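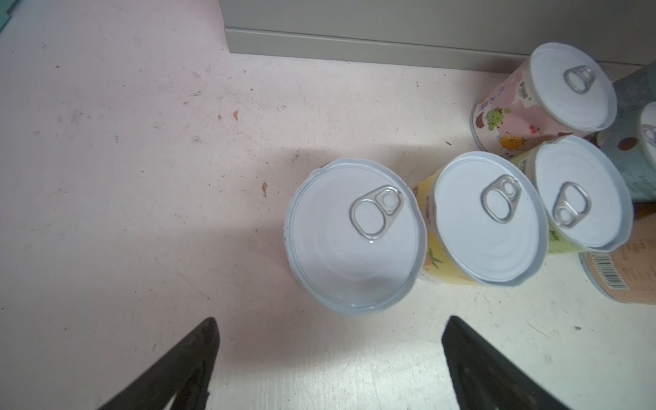
Wanted: a weekend cook for our hiking hostel in Musby

Hi, I'm Mebrat, and I run a small hostel at the quiet end of Musby, right where the ridge trail comes down. We sleep 16, and when the weather's good every one of those people walks in starving. I've been doing the cooking myself since we opened and I love it, but I can't make soup and check in guests at the same time (I've tried, ask Bjarke about the lentils).

So I'm looking for somebody to take over suppers from May through the end of the season. It's two evenings a week, 4 hours each, and the pay is $19 an hour plus your own supper. If you'd like to stay over, there's a bunk for you — the small room over the porch, best view in the house!

You don't need restaurant experience. You do need to be okay with a plain pantry, a stove with one moody burner, and a lot of vegetarians. The nearest real grocery store is down in Irkholm, so we shop once a week and make it last. A driver's license would help but we can work around it.

Interested? Drop me a note and tell me what you'd make for a full house on a rainy night. Or stop by any afternoon after 3 and ask for me or Bjarke Overgaard.

Mebrat Weldu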